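Andness Linen Services – folding room project
Progress report to the Itdale Fund for Better Work, second stage

Dear Naima,

Thank you for your patience while we gathered everyone's views for this one. You asked us to say less about the machine and more about the people, and I have tried to do that, though you will have to forgive me if the machine creeps back in now and then.

When we wrote in July the arm was handling only flat pieces at our Somville site. It has since moved on to towels, which are a good deal more awkward, as anyone who has folded them for a living will tell you. In the last full trial we gave it 832 towels. It folded 647 to the standard our hotel customers expect, and the rest were finished by hand at the next table. 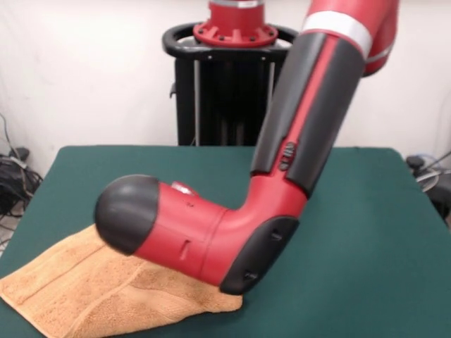 By Binta Effiong, Folding Room Manager, Andness
September 18, 2022

The towel work is done on a table covered in dark green cloth, and the colour was Daiane Seixas's suggestion. She has folded with us for years and found that white towels were hard to judge against a pale top – we now use the same cloth on two of the hand tables as well.

Nobody has lost hours, and I want to put that plainly as it was the first thing the team asked. What has changed is the shape of the day. The 4 people trained on the arm swap over at each break, so no one stands folding for a whole shift, and Daiane tells me her shoulders are grateful. Nouhaila Abdel Hamid has taken to the checking side and now writes the notes that go to our engineer, Tarek Abou Zeid.

It hasn't all been easy. Two of the night team feel the room is lonelier with fewer people round each table, and I think they have a point. We have moved the tables closer together and will ask them again next month. Thick bath sheets are still beyond us too, and Tarek would like more time on rumpled corners before we try them.

Spending is within budget, with £563 left in the training line. With your agreement we would like to put it towards a visit to the El Khatib laundry, where the staff have been through something similar and have kindly offered us lunch!

With warm wishes from all of us,
Binta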